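Gustero: frequently asked questions

Last updated April 2024

Gustero is a two-armed robot being built by Roos Hoekstra and Stijn De Haan at the Dravholm shared workshop. These are the questions we get most often by email and from other members. If yours isn't covered, the address is at the bottom of the page.

What is Gustero supposed to do?

Pick up things that are on the floor and put them where they belong. The first job we chose is shoes and slippers. A slipper is light, it doesn't break when dropped, and it has an opening a finger can go into. It also has a right way and a wrong way to sit on a shelf, so there is something to get right beyond letting go in the correct spot.

Is it a kit?

No. We bought the joint modules and the hands secondhand as a lot, and everything between them is our own work. That covers the wiring, the power distribution, the mounting plates, the camera brackets and nearly all of the software. A few of the mounting plates have been made three times. The first set was cut before we had measured the shoulder flange properly.

Who does what?

Stijn does the mechanical and electrical work. Roos writes the control software and handles the training. Either of us can run a session alone, but we don't do it when the arms are set to full speed.

How long has it taken so far?

We started in September. The first arm moved under its own power 4 months later, and the second one went faster. Most of the delay was a communication fault that came and went with the position of the left elbow. It was a crimp. We replaced every crimp on both arms after finding it.

Where do you run it?

The build happens at a bench in the machine room. For running, we take it through to the lounge. The machine room has a smooth concrete floor, white light and nothing to reach for except tools. The lounge has carpet, furniture, a window and people at their desks, and it is closer to what the robot would meet in a house.

We book the lounge in blocks of two hours. Other members are welcome to stay where they are, as long as they keep outside arm's reach.

Can I see it working?

The current work is with slippers and a shoe rack in the lounge. We record at head height and near the grippers.

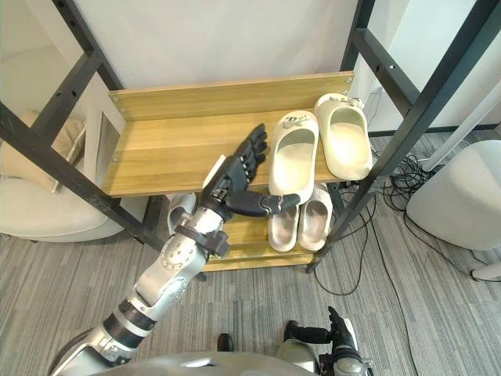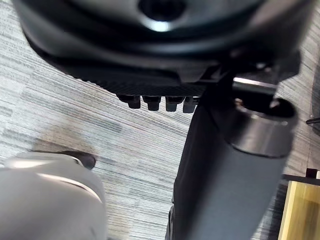
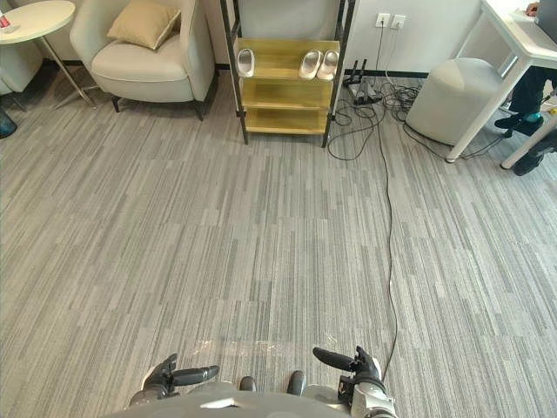
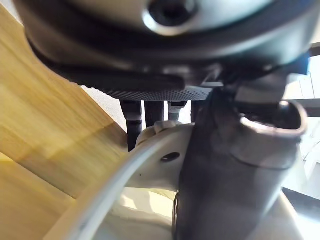

If you would like to come and watch, write first. Sessions get moved when something is broken, and we would like to save you the trip.

How does it know what to do?

A person guides it through the job first. The operator moves a pair of lightweight controllers and the arms follow. Every demonstration is recorded with joint positions and camera footage, and a policy is trained on the recordings. We have 2,107 demonstrations saved at the time of writing. Some are bad and are marked that way. We kept them, and Roos uses them to check that the grading script still catches bad runs after she changes it.

What software does it use?

The control loop and the recorder are written in C++ and Python. The recorder is called Drudimari and can be used without the rest of the project. It writes all camera streams and joint data to one file with a shared clock. We wrote it after losing a week of recordings to two clocks that drifted apart.

Why put cameras near the hands when there is one higher up?

The arms block the high view at the moment you most need to see. When a hand goes in front of a shelf, the high camera can lose sight of the contact between the fingers and the object. A camera close to the hand gives a second view of that area.

There is a cost. A close camera sees a lot of the robot itself, and bright windows or white walls wash out part of its picture. We fixed the exposure by hand for a while and then went back to automatic with a lower limit. Neither setting is right all day.

Does carpet cause problems?

Yes, two kinds. Soft-soled slippers don't slide on it the way they do on a hard floor, so nudging one into position with a fingertip is harder. Striped carpet also confused an early version of our object detector, which found edges everywhere. Training on footage from the room itself took care of that.

Is it battery powered?

It can be, for a short time. The pack gives 30 minutes with both arms moving. For longer sessions we use a bench supply and a cable, and one of us watches the cable.

Is it safe to stand next to?

Stand outside the reach of the arms. The joints have torque limits and there are 2 emergency stops, one on the back of the robot and one in the operator's hand. Both cut motor power. When power is cut the arms drop, so don't lean in below them to pick something up. Ask the operator to pause it and wait for a yes.

Children can come to open evenings with an adult. We run at quarter speed on those evenings.

What goes wrong most often?

In order of how annoying we find it:

Cable strain at the wrist. The cable has to survive a lot of twisting, and we now treat it as a part to be replaced on a schedule.

Loose screws on the camera brackets. A bracket that shifts by a couple of millimeters makes older recordings less useful. Use thread locker from the beginning.

Grip on thick soles. The fingers close too early and push the slipper away. We lowered the closing speed and it improved.

Placing the second slipper of a pair. Putting the first one on a shelf is fairly reliable. Putting the other one beside it, close and pointing the same way, without knocking the first, is the part we are still working on.

Where do you get parts?

Bearings, fasteners and aluminum stock come from Willems, who will cut to length and don't mind small orders. Connectors come from wherever has them. We don't recommend our source for the joint modules because there is nothing left to buy there.

What did it cost?

We stopped adding it up after the second arm. It is more than a used car and less than a new one. If you want to try this kind of work on a small budget, build one arm, clamp it to a table and spend what you have left on decent cameras.

Can I use your designs?

Yes. The bracket and plate drawings are on the workshop's shared drive, and we send copies to anyone who asks. Check the revision letter before you cut anything. Shoulder plate revision B has a hole pattern error and should not be used. Revision C is fine.

Can I help?

If you are a Dravholm member, the most useful thing is operator time. Learning the controllers takes an afternoon. We also need more slippers and shoes in different shapes. Clean ones, please, and in pairs. Boots are no use to us yet.

Will it do laundry?

Not this year. Cloth is much harder than slippers, and we want to finish the rack first.

How do I get in touch?

Leave a note in the Gustero tray at the front desk, or email the workshop with "Gustero" in the subject line. Roos reads that mailbox on most evenings. Questions about drawings go to Stijn, who takes longer to answer.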